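3.2 Mixed contents and wear in shared bins

The second group of bins came from the Minley site, where loose household items and hand tools are returned to the same container at the end of a shift. We logged 710 returns over 19 weeks. Sorting was left to the people using the bins, and no labels or dividers were added. Items were recorded by type and by where they came to rest — against a wall, in a corner, or on the open floor.

Long items tended to settle parallel to a wall. Wide, flat items came to rest at an angle and took up more floor than their weight would suggest. Figure 4 shows a bin with both kinds. 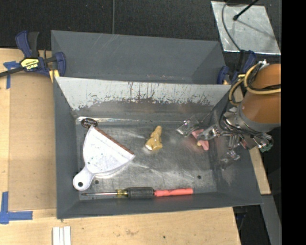

Page last changed: March, by D. Cronin

Figure 4. Open gray metal bin with a white dustpan, a screwdriver with a black grip, a small mustard-yellow figurine and other small items.

The screwdriver lies along the near wall, with a coral-red stick-like piece in line with its grip. The dustpan lies diagonally on the left side. We coded the first two as "wall" and the dustpan as "angled."

Wear was scored separately for walls and floor, following the scale in Zakaria and Cronin's earlier Navstead report. The far wall in Figure 4 has chipped edges and black vertical scratches in its pale upper part, and was scored as heavy. Its floor, with scuffs and fine scratches, was scored as moderate. Floor scores across the Minley bins varied less than wall scores, and we return to this in Section 4.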